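Jusen desktop arm: first impressions
10/22/24

I've wanted one of these for ages, so when Itsuki Sakai offered to lend me his Jusen arm kit before I bought my own, I cleared a table the same evening! My test piece is a little spur gear, a nasty thing to pick up flat, and I've been trying it over and over with the slotted fingers from Prukby.

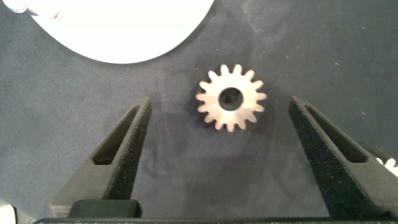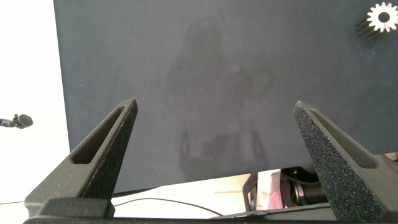
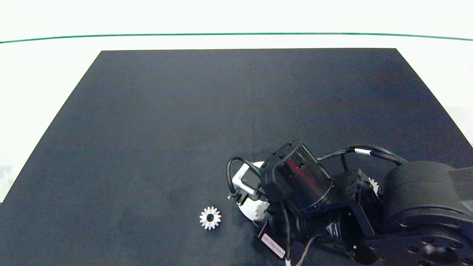

The fingers are the bit I'm most excited about. They came as an add-on for 70 pounds (the arm itself is 195) and took me one tea break to fit. I love the rough texture on them – it feels like proper sandpaper under your thumb.

Teaching it a move is lovely and simple. You push the arm through the motion, save it, play it back, and then fiddle with the speed. I kept mine at 3 out of 10 for the first night and only got braver later on.

Grumbles? The manual is thin, and the cable guide in it shows an older version. The Adenura software also forgets your saved moves past 200, so back them up somewhere. Barrios do a longer lead if your computer sits across the room, and I've ordered one.

Itsuki wants his back in December. I'll have my own by then.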